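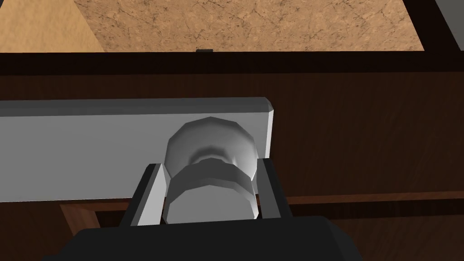 Simulated cabinet front with a gray knob and a robot gripper.

Prandgate, the e-book and document download library, has released version 13 of its desktop reader, with changes to right-to-left text, offline search and file conversion. The update was posted Tuesday and replaces the spring build.

The main change is in how the reader handles PDF files made from scanned pages. Earlier builds stored each page as a full image. Version 13 keeps a separate text layer, so a search finds words in scanned books once the file has been indexed. Indexing runs in the background and can be paused.

The Karnness collection of short stories and folk tales has been added to the free section. It holds 1379 titles in 18 languages, as PDF or EPUB. Titles with two scripts on one page – mostly school readers – are offered as PDF only.

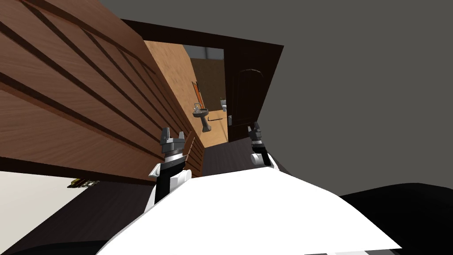
Rendered interior with two robot arms and a doorway to a bathroom.

Bookmarks and notes from version 12 carry over on first launch. Files saved with the Traltinard plug-in must be opened once and saved again, as the plug-in is no longer supported. Font packages are now a separate download.

The installer needs 2 GB of free disk space. A mirror is available through Cheetham for users who cannot reach the main server. The mobile version is due in September.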